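The tea room at Drumow closes at six, and the woman who runs it is usually clearing tables well before then. She has worked there for 30 years, the last six as owner, and she talked between trips to the kitchen.

"People think the cooking is the work," she said. "It's the clearing. You can have 70 people through on a good day in February, and every one of them leaves a cup."

She does the drinks first, bottles before cups, and leaves the cloth for last. Bottles tip over, she said, and a cap that isn't on tight can ruin a clean cloth.

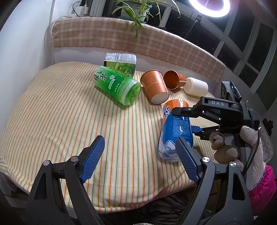 Cups and a drink bottle on one of the striped tablecloths.

The cloths came from a shop in Clondon that has since shut. She bought them for the stripes – "they hide a tea stain better than plain white" – and has three left that she considers fit for customers. The others are cut up for drying glasses.

She has tried trays, a cart and a plastic tub. The cart went to her sister's place in Tambunan after one winter. "It didn't fit past the door table," she said. "I was moving chairs all day to save myself a walk."

New staff get one afternoon of training, most of it on clearing. She tells them to look under the table as well as on it, and to ask before taking a cup that still has something in it.

"I got that wrong my first week," she said. "He wanted the rest of his coffee."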